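Sorting at the Bin: Plastic Bottles, Liners and Waste Baskets in Shared Rooms

Student project report, Environmental Studies practical module
Bushra Gondal and Sheldon Nguyen
Submitted 3 Sep 2023

1. Background

Ferholm is a shared work building used by students and by a few small groups from outside the college. It has two recycling points, both on the ground floor next to the rear exit. The upper floors have only small waste baskets, one or two to a room, and whatever goes into them is collected in the evening and taken down as general waste.

Our project started with a simple complaint. Bushra works in the building three evenings a week and had noticed that drink bottles were going into the room baskets even though the recycling point takes them. We wanted to know how much of the room waste was bottles, what state they were in when thrown away, and whether a cheap change to the baskets would move them to the right place.

The module asked for a project that could be finished in one term with a small budget. We had 300 dollars for materials and spent 72 of it, mostly on liners, labels and a hanging scale. The rest was returned.

2. What we wanted to find out

We wrote down these questions before starting and did not change them:

How many items in the room baskets are plastic bottles?
Are the bottles thrown away with their caps on or off?
Are they crushed or whole?
Does a liner that is easy to see into change what people put in the basket?

The last question came from Sheldon, who had read that people are more careful with waste when they can see the waste already there. We did not find a good source for this and treated it as a guess to be tested.

3. Rooms and baskets

We used four rooms on the second floor. In this report they are called Mendby, Chisholm, Arnero and the corner room. The first three names are the ones on the doors. The corner room has no name on the door and is used as overflow when the others are full.

The baskets were already in the rooms when we began and we did not replace any of them. They are not all the same. Some are solid plastic and some are mesh, and they are different heights. This made comparison harder than we expected. A tall basket hides what is at the bottom, so people drop things in without looking. A short one fills up to the rim quickly, and then items get left next to it on the floor or on the nearest table.

We replaced the dark liners with thin pale ones in two rooms and left the dark ones in the other two. The pale liners come on a roll and are sold for kitchen use. They were a little large for the baskets, so we folded the extra over the outside of the rim. With the dark liners this had not been needed.
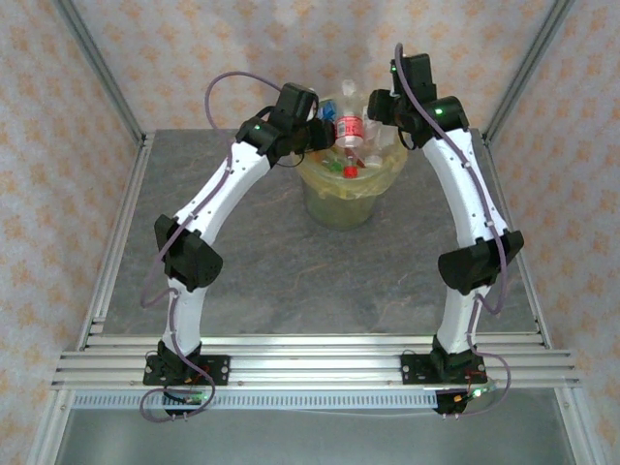 Fit was the first problem we had to deal with. If a liner is too small it slides down inside when something heavy lands on it, and the next few items end up between the bag and the wall of the container. A fold over the rim holds the bag up. The yellow bag in the plastic bin is folded over in this way, and the bottle with the red-and-white label is standing upright in it. A bottle standing like that takes up a lot of the height of a small bin, and it makes the bin look full well before it is. We came back to this point when we looked at how often the bags were changed.

4. Method

Each evening, before the bags were collected, one of us emptied every basket onto a sheet in the corridor, sorted the contents and wrote the totals on a tally sheet. We wore gloves. The categories were plastic bottles, loose caps, cans, paper, food and other. For each bottle we also wrote down whether the cap was on, whether the bottle had been crushed and whether there was still liquid in it.

We did this on 10 evenings. We had planned more, but two evenings were lost to a building closure and one to a mistake in which the bags were collected before we arrived. We did not try to estimate the missing evenings.

Weight was taken with the hanging scale. It turned out to be a poor measure. One half-full bottle weighs more than a whole bag of empty ones, and on several evenings the weight told us only that somebody had not finished a drink. We stopped using weight in the comparison and kept only the item totals.

We did not record who threw anything away. The people using the rooms knew that the baskets were being checked during the term, as the notice on the landing said so. This may have changed what they did. We discuss it in section 7.

5. Results

Over the 10 evenings we sorted 217 plastic bottles. Paper was the only larger category by number of items, and most of the paper was tissue or receipts. Cans were few. Food waste was mostly fruit peel and wrappers with something left in them.

Most of the bottles had their caps on. This was useful to know, because the recycling point accepts bottles with caps and the notice there did not say so. Two people who stopped to talk to us in the corridor thought that a capped bottle had to go in general waste. We passed this on to the building office and the notice has been reworded.

Very few of the bottles were crushed. Whole bottles fill a basket fast, and they settle in an awkward way, with air spaces between them that nothing else falls into.

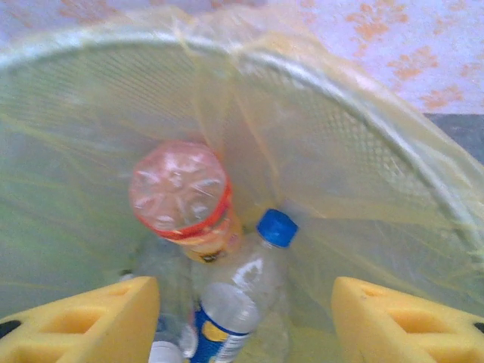
Mesh baskets gave us the most trouble with liners and the clearest view of the contents. The weave is open and the thin bags do not lie flat against it, so they hang in folds and small items get caught in the creases. On the other hand, nothing is hidden. Looking down into the round wire one, it is easy to tell that the clear bottle still has its blue screw cap on, and the bottle with the reddish base can be picked out from it without moving anything. In a dark liner we would have had to tip the bag out to record the same thing.

The rooms with pale liners had fewer bottles per evening than the rooms with dark liners. The difference was small, and on two evenings it went the other way. Arnero had a dark liner and the highest total on nearly every evening, but it is also the room nearest the drinks machine. We do not think the liner color explains much of the Arnero result. Mendby and Chisholm are closer to each other in size and use, and there the difference was smaller again.

The corner room had too few items on most evenings to say anything.

6. Bottles left on tables

We had not planned to look at tables, but after the second evening it was clear that the baskets were only part of the picture. Bottles were also being left on work surfaces, on window sills and on top of the radiator cover. Some were empty and some were not. We decided not to touch any bottle with liquid in it, since we had no way of knowing if the owner was coming back.

Empty ones were put in a separate column on the tally sheet and are not part of the total in section 5. A bottle that is standing up on a table looks as if it belongs to somebody. One that is lying down looks like waste, and people seemed more willing to clear it. Sheldon noticed this and we started to write down the position too, though only for the last few evenings.

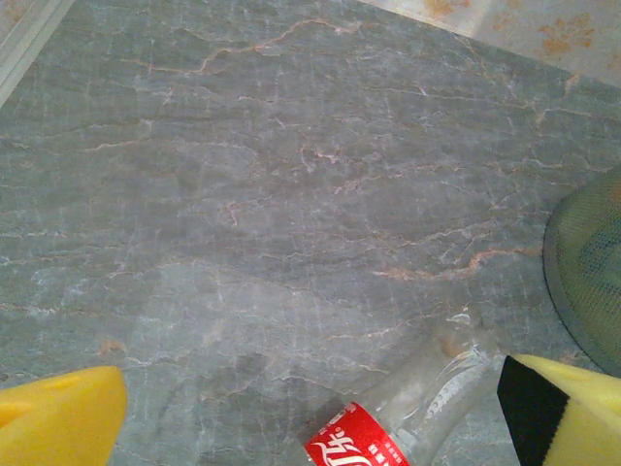

The numbers for this part are too small to put in a table. What we can say is that the bottles lying on their sides were usually gone by the end of the evening, and the upright ones were often still there the next day. Someone was moving them, and it was probably whoever needed the space. We found no sign that they were being carried down to the recycling point. The basket in the same room is a few steps away and the recycling point is two flights of stairs.

Distance came up again in the short talks we had in the corridor. People knew where the recycling point was. They said they would use it on the way out, if they remembered, and that they did not want to carry an empty bottle around until then.

7. Problems with the study

The rooms differ in too many ways. If we did this again we would use the same basket in each room and swap the liners between rooms halfway through.

The notice on the landing told people we were checking. The totals on the first two evenings were lower than on the later ones, and this may be the reason.

We each sorted on different evenings and did not agree at first on what counted as crushed. Bushra counted a bottle as crushed if it had been squeezed at all. Sheldon counted it only if it had been flattened. We settled on flattened, and went back over the early sheets where the notes allowed it. For one evening they did not.

Loose caps were hard to match to bottles. We stopped trying.

8. Suggestions to the building

Put one bottle container on the second floor landing. It should be tall enough for an upright bottle and have a lid with a round hole.

Keep the pale liners. They cost the same as the dark ones and the person collecting the bags can see if there are bottles inside.

Buy liners in a size that can be folded over the rim of the largest basket.

Leave the room baskets where they are. Removing them was suggested to us, but we think it would put more bottles on the tables.

The building office has agreed to try a landing container for the rest of September. Bushra will keep the tally sheets and the hanging scale, and blank copies of the sheet can be had from her by any group that wants to continue the count.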